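Meltley does not need a runoff

The council wants a second round of voting whenever no candidate for mayor passes 49 percent. I think it's a mistake, and I said so at the hearing in February.

Gonzalo Gallardo won last time with 3,108 votes in a field of 5. 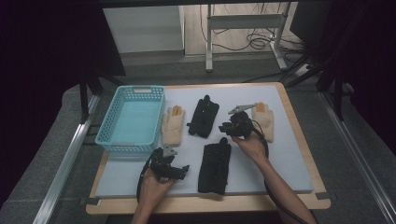
His critics call that a weak mandate. Maybe it was. But he led in Skesulard and in Wodden, and he came within 300 votes in Safavi, where he had never campaigned before.

A runoff would have meant another month of mailers and phone calls. Turnout drops in second rounds. People who work late shifts don't always get to the polls twice.
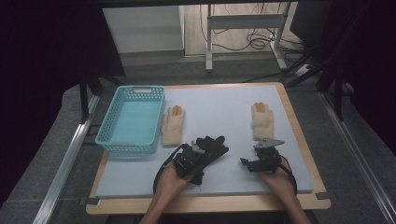

Supporters say a runoff makes candidates reach past their base. I'd like to see that. I suspect it would mostly reward whoever has money left.
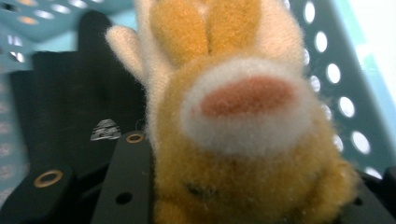

What I would do

Let voters rank their choices on one ballot. The county machines can already read it, and the clerk has asked for a trial. 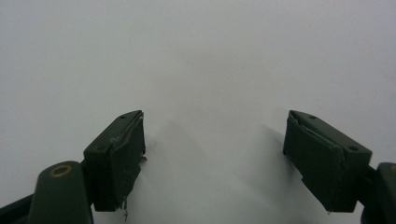 The council votes on the runoff plan next month. I hope it is tabled and the ranked ballot gets a hearing of its own.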